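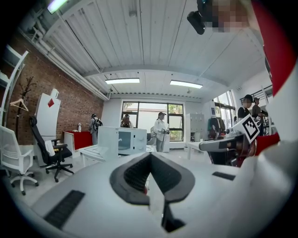 Kanyarat Rungrueang

Hélène Arsenault did not set out to build a hand-held gripper. Her first project at the Sikgate shared workshop was a motorized blind, completed in January. The gripper followed when she wished to record household tasks by hand before programming an arm to repeat them.

"I wanted a tool that closes the way the robot's fingers will close," she said. "If the two differ, the recordings are of little use to me."

The body is white, with sections in red, and the square black-and-white marker above one of the grey fingers allows her software to follow its movement. The V-shaped pad is dark grey rubber, finely ribbed on the inside. Ms. Arsenault said the pad had required more attention than any other part. Earlier versions, cast from a harder compound, let go of cups and jars.

She has recorded 98 sessions to date, of which she considers 8 unusable. Her aim is to reach 100 before the arm is switched on. Expenditure stands at $2,380, including the arm's motors, which were purchased second-hand from another member.

Asked whether a shared space suited the work, she replied that it did, with reservations. "People walk through, and the light changes in the afternoon. A kitchen at home would be no different."

Members who wish to borrow the drawings may apply at the Sikgate front desk. The arm is to be mounted on a bench at Tundedgate, where Ms. Arsenault has reserved a place.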